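How to Tie Off a Full Trash Bag So It Stays Shut

I put this one off for a long time, because who needs a page on taking out the trash? Then my neighbor Hongmei Dong asked me how I close mine, and we ended up talking about it on the stairs until her tea got cold. We live on a third floor, you see, and a bag that opens on the second-floor landing is something you remember for years. (Coffee grounds. It was November, and I was in slippers.)

So let's go through it slowly. You'll need the full bag, a fresh one for the basket, and a bit of clear floor.

Start before the bag is stuffed. A knot needs a good hand's width of loose plastic, so I stop filling when there are 7 inches left at the top. If you've gone past that, press the contents down gently with a folded newspaper, never with your bare hand -- I once found the lid of a tuna can that way.

Lift the bag straight up out of the wastebasket. If it sticks, tip the basket a little and let some air slide down between the plastic and the wall. Baskets with holes in the sides make this part much easier, and I wouldn't go back to a solid one now.

Set the bag down on a hard floor and give it a small shake so everything settles to the bottom and it sits by itself. Then lean over it and squeeze the air out from the shoulders of the bag upward, turning your face away as you do!

Now gather the neck. Bring all the loose plastic together in the middle, take hold of it on both sides, and pull upward until it feels snug.
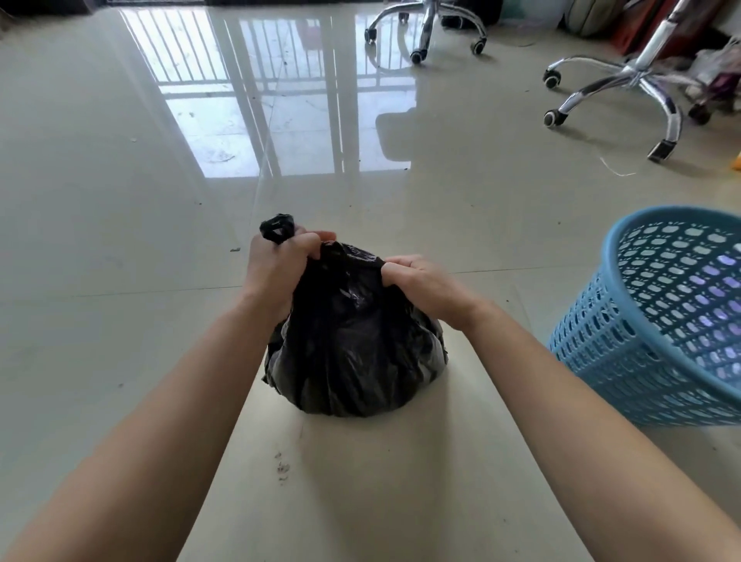
Both hands at the neck, with the bag resting on the floor.

Give the neck two full twists, always in the same direction. Split the loose top into two ears, cross them, tuck one under, and draw them tight, just as you'd start a shoelace. Do it once more the other way and you have a square knot. Leave the ends sticking up a little, as they make a handy grip for carrying.

For thin bags, my friend Heino Mets skips the ears and ties the whole twisted neck in one big overhand knot. It holds very well, though you do need more plastic to work with.

Before you carry it off, pick the bag up an inch or two and look underneath. If there's a drip, slip a second bag over the first from the bottom and tie that one too.

Last of all, sweep up any crumbs, wipe the inside of the basket if it needs it, and put in the fresh bag with its edge folded well over the rim.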